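April, Forance bench notes, folding and mending table

Picked up the denim stack again at 10 in the morning. Carried over from the last entry: hem allowance on the straight-leg pairs, fold order for storage, and whether the embroidered cloth can share a shelf with the jeans or needs its own.

Iron on the cotton setting, no steam, for the first pass. Steam raised the nap along the inseam on the trial pair and left a faint shine at the pocket edge. Dry press through a muslin left neither. Will keep the muslin for all the light washes and skip it on the dark ones.

Fold sequence as it stands now:

Lay the pair face down, legs together, waistband to the left. Smooth from the seat toward the hem. Push the crotch point in so the outer edge runs straight. Fold hem to just short of the waistband, then in thirds. The old sequence folded at the knee first and the crease landed on the wear area, where Rirkby denim already thins. Moving the first fold down took care of it on the regular lengths. On the short lengths the crease still falls close to the knee and I have no fix for that except rolling.

Shelf depth is 549 mm. Folded leg packet from the long pair came out at 192 mm on the short side, so two fit front to back with room for a hand behind. Three do not fit without compressing the waistbands.

Inseam on the long pair is 81 cm after pressing. I did not measure before pressing, so no shrinkage figure. Next one gets measured first.

Light blue denim laid out on the diagonal, with the pale blue cloth and its white floral embroidery beyond it. Clock at the top of the frame, gold case, cream dial, to time the presses.
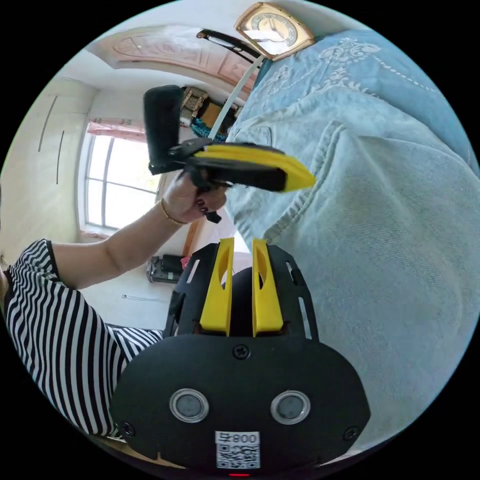 Ariel Lumanlan's note on the draft of this entry was that diagonal layout skews the side seam on anything cut slightly off grain, and that the leg should go parallel to the table edge before any fold is set. Ariel also asked for the embroidered piece to be kept out from under the denim altogether, as the rivets will catch the floss sooner or later.

Agreed on the second point. On the first, I tried both layouts on the same pair. Parallel gave a flatter packet. Diagonal let me reach the hem without walking around the table, but the seam wandered toward the front by the width of the topstitching. Parallel from here on.

Embroidered cloth: fold with the stitched side in, tissue between layers, no pressing on the face. If it needs the iron, face down on a towel, low heat. Tissue is the unbuffered kind from Sinaga. The last packet was torn at one corner and I trimmed it square before use.

Thread for the hem repairs is Harotine topstitch weight, the tan. Needle 100/16. Tension had to come down half a step from the dial setting used for canvas, otherwise the bobbin thread shows on the right side at the seam crossings. Hump at the inseam crossing still skips a stitch now and then. Hammering the crossing flat first helped. A folded scrap behind the foot to level it helped more.

Open items:

Short lengths, fold or roll.
Measure inseam before and after on the next long pair.
Relabel the shelf. The current tag says canvas.
More muslin, the present piece is scorched along one side.

Stopped at the second stack. Iron off, muslin hung over the rail.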